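Darik cell notebook
April 2022
Grasp filter, camera timing, tray task

Carried over from the last entry: Prollby still returns wrench masks that merge when two shafts touch. The merged mask gets one principal axis, the grasp candidate is placed on the centroid, and the centroid is usually in the gap between the tools. The fingers then close on air or on both shafts. Left the segmentation alone for now and worked on the stages after it.

Changes to the grasp filter (branch tray-filter, merged to main):

Candidates are now rejected on depth before they are scored. A candidate needs a depth ridge under the closing line, with a drop on both sides. Previously the ridge test was one term in the score, and a long clean mask could outvote it.

The axis comes from the depth ridge when one is found and from the mask when it isn't. The overlay draws the two cases in different line styles. Check the overlay before blaming the planner.

Chrome is still bad. Depth returns holes along polished shafts, and the hole filling rounds them off into something that looks like the tray floor. I turned hole filling off inside the tray region. The ridge test now gets fewer points but they are real ones. Minimum is set to 65 valid points along the closing line. Lower than that and the test passes on noise from the rim.

The rim deserves its own note. It is thick and rounded and it reads as a very good handle. Added the tray as a named object in the Jordale world model so that rim candidates can be dropped by geometry. The tray pose is fitted once at the start of a run and again whenever the arm has been inside it. The refit is needed. A finger that lands on the inside wall on the way out can shift the tray, and the old pose was kept for the rest of the run.

Camera timing:

The wrist stream and the joint states were being paired by arrival time. With the arm still, this doesn't matter. With the arm moving, the projected mask slides along the direction of travel. I logged the offset between capture stamp and arrival stamp on both wrist streams. Worst case 43 ms, and it isn't constant, so a fixed correction is no use. Pairing is now done on capture stamps, with joint states interpolated. Anything where the gap to the nearest joint sample is more than 40 ms is thrown away and logged as a drop.

Drops come in bursts when the recorder flushes to disk. Moved the recorder to its own process. Still seeing a few at episode start. Low priority.

Planner:

Two arms, one rail, one tray. Jordale plans each arm against the last known trajectory of the other, which works if both finish what they started. It fails when one arm is preempted. The other arm keeps avoiding a path that will never be executed, and then reports no solution. Added a publish on preempt that replaces the stale trajectory with the current joint configuration plus a margin. Replayed all six of the no-solution logs from the previous session against the new build, and all six now find a plan.

Side effect: the parked arm now sometimes plans a small retreat when it didn't need to. Harmless but it makes the recordings longer. Could be fixed with a hold flag. Vishwakarma asked for short episodes, so I will probably have to do it.

Approach direction. The descent into the tray was a straight line in the tool frame. If the wrist is tilted, the outer finger meets the wall before the inner one reaches the tool. Changed to a straight line in the table frame with the tilt held constant, and the clearance check is run on both fingertips separately. The finger mesh in the robot description was also out of date (too short at the tip). Replaced it. Anyone with a local copy of the description needs to pull.

Static objects. The organizer and the book are in the world model as boxes with generous padding. The organizer box covers the boards that stick out of it. The book is low enough that the left arm can work over it, so its box has padding on the sides only.

Snapshots from the Darik cell, wrist and fixed cameras:

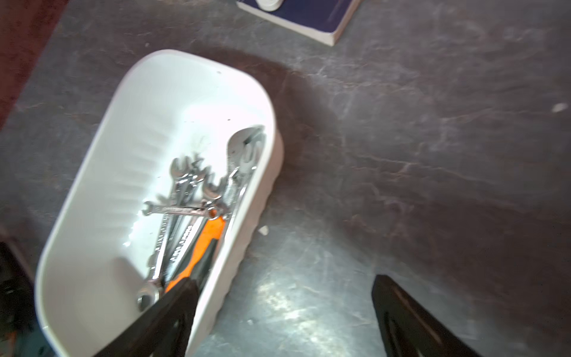
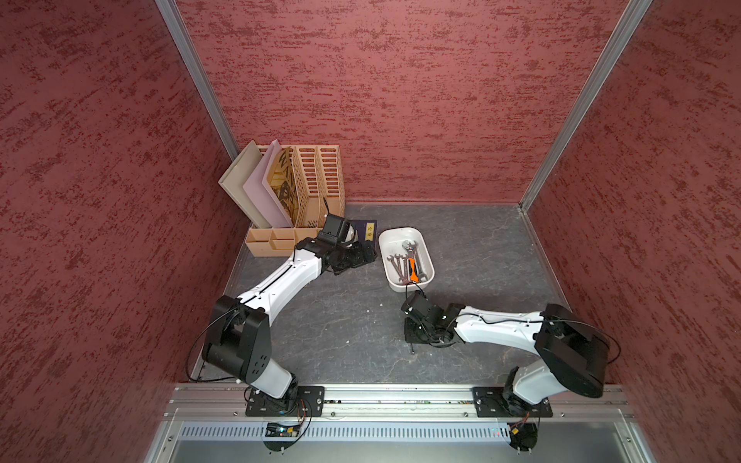
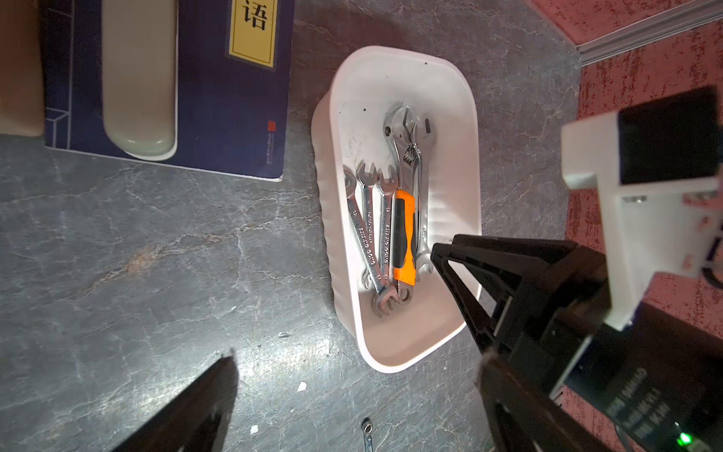
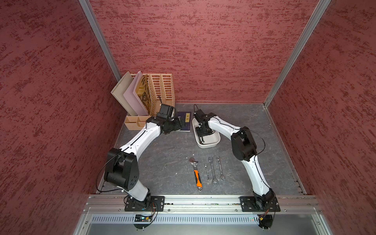
Open items.

Small parts. Prollby has a minimum mask area and anything under it is dropped without a log line, so a loose socket or ring doesn't exist as far as the planner is concerned. At minimum these should go into the world model as unknown obstacles. Lowering the area threshold globally brings in specks on the table, so it has to be combined with a height test.

Orange handles. The color prior added in September pulls the grasp center toward the orange region whatever the depth says. It helps when the handle is on top. When another shaft crosses the handle it is wrong. Either gate it on the ridge test or remove it. I lean toward removing it.

Side-by-side placement. Target spacing is measured between tool axes, so a wide jaw next to another wide jaw can end up too close for the fingers to get back in. Spacing should be computed from the mask outlines. The code for this exists in the old Jordale demo folder but it assumes one arm.

Calibration. The wrist extrinsics for the right arm were redone after the bracket screws were tightened. Left arm still has the old file. Don't compare ridge positions between the two arms until that one is done too.

Config for the current build is saved as tray_filter_b in the shared folder. The older tray_filter_a still has hole filling on and should not be used for recording.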